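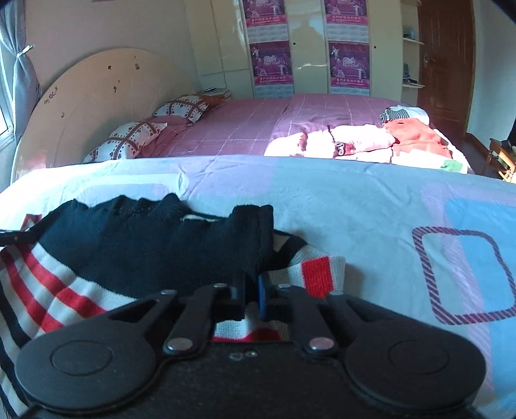

What does the Dastdale Household Textile Care Records cover?

The collection covers written care instructions for clothing and household linens, taken from sewn-in labels and from printed leaflets supplied with the goods. It holds 2956 records in a single table, with one record for each item.

Summary

The records were compiled by the Dastdale Textile Library to support the study of how washing, drying and storage instructions are worded. Each record gives the full text of the instructions in English, the fiber content as stated by the maker, and a set of codes assigned by library staff. The collection contains text and codes only. No fabric samples or scans of labels are distributed with it.

Contents

records.csv: the main table
codes.csv: the list of care codes and their meanings
fibers.csv: standard fiber names and the spellings mapped to them
CHANGES.txt: corrections made in each release
LICENSE.txt: terms of use

Composition

Clothing: 2242 records
Bed and table linens: 598 records
Towels, curtains and other: 116 records

Knitted goods are recorded under Clothing unless the maker describes the item as a blanket or throw, in which case they appear under Bed and table linens.

Fields

item_id: a number unique to the item. Numbers are not reused after a record is withdrawn.
category: one of the three groups listed under Composition.
fiber_text: fiber content exactly as printed, including errors.
fiber_std: fiber content after mapping to fibers.csv.
care_text: the complete instructions. Line breaks are replaced by a single space.
wash_code, dry_code, iron_code: codes from codes.csv. An empty value means that the label gave no instruction on the point.
source: L for a sewn-in label, P for a printed leaflet.
origin: the deposit from which the record was taken.

Sources

Records were drawn from three deposits. The Hinrichs deposit consists of labels removed from worn garments before recycling. The Borketti deposit consists of leaflets kept by a retail linen shop. The Skumgate deposit was assembled by library staff from goods on open sale. Where a label and a leaflet were both available for the same item, the label was used.

Coding

Two members of staff coded each record separately. Differences were settled by a third reader, whose decision is the one published. A sample of 900 records was coded a second time before release, and corrections arising from that check are listed in CHANGES.txt. Symbols printed without words were not transcribed into care_text, but they were taken into account in the codes.

Known limitations

The Hinrichs deposit contains many faded labels. Words that could not be read are replaced by the mark [illegible]. Children's clothing is poorly represented. Instructions in languages other than English were left out, and so the records should not be used to compare practice between countries. The codes reflect what the maker printed and are not advice on how an item ought to be washed.

Terms of use

The records may be copied and adapted for teaching and research, provided that the Dastdale Textile Library is credited. Commercial use requires written permission.

Corrections

Reports of errors should quote the item_id and the field concerned. Accepted corrections are included in the next release, issued each May.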